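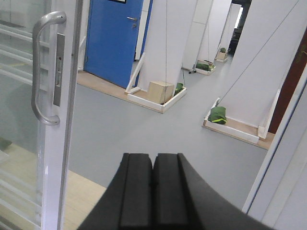 # The Door That Wouldn't Let Go

Natbridge, Mar 25, 2025

Pulling a door open is a dull job. Grip, pull, back up, release. The arm at the Dridow test floor in Natbridge had done it all through the winter without much trouble, and then one morning it got to the last word on that list and stopped.

Fingers shut on the pull handle. Base still backing up. Door already at the end of its swing.

The base kept going for 4 seconds before the force limit tripped. By then the wrist had twisted, one fingertip pad had split and the top mount of the handle had shifted in the stile. Small damage. The people in the room were well clear, and the incident form has a line through the injury box. But 4 seconds is a long time to drag on a glass door, and the team at Dridow knew it.

## What the log said

The log said the gripper was open.

It was wrong. Ristano, which makes the finger drive, reports position from the motor side, not from the fingers. A coupling between the two had worn enough to slip. So the motor turned, the count went up, the software read "released" and the fingers stayed where they were - clamped on metal.

After that every step made sense to the robot. Hand free, so drive away. The arm feels a load? The controller had been told to ignore loads for a moment after release, becuase doors bounce. That window was set at 3 seconds. Add the trip delay and there's your 4.

The odd part is that there had been hints. Going back through the runs, the team found 53 slow releases, the first of them in November. Each one cleared on the second try, so each one was marked as a pass. The retry was put in to save time. It hid the wear instead.

## A glass door is a bad place to learn this

Wood gives a little. A long metal pull bolted to a glass door's stile doesn't, and a C-shaped grip will hold a pair of stuck fingers very well. Two ways out for the load, the mounts or the wrist. Dridow got some of both.

There's also the stop button. It worked, but the nearest one was on the far side of the doorway, and with the door pulled wide and the arm locked to it the way through was half blocked. That one bothered the outside reviewers from Doucette more than the coupling did. Parts wear, their report says. The button was a choice.

## What changed

- Ignore window after release cut to 2 tenths of a second
- Base won't move until the fingers are checked at the tips, with the motor count as backup only
- A second try at release now counts as a fault and goes in the daily sheet
- Stop buttons on both sides of any door being tested
- Couplings swapped on a schedule, worn or not

The tip check costs time on every run, and there was some grumbling over it. Fair enough. The numbers look worse now than they did over the winter, mostly since slow releases used to be be passes.

Ristano has sent a new coupling and says a finger-side sensor is coming, no date given. The handle has been refitted. Door runs are back on, at half speed for now, and Doucette is due again once the new parts have some hours on them.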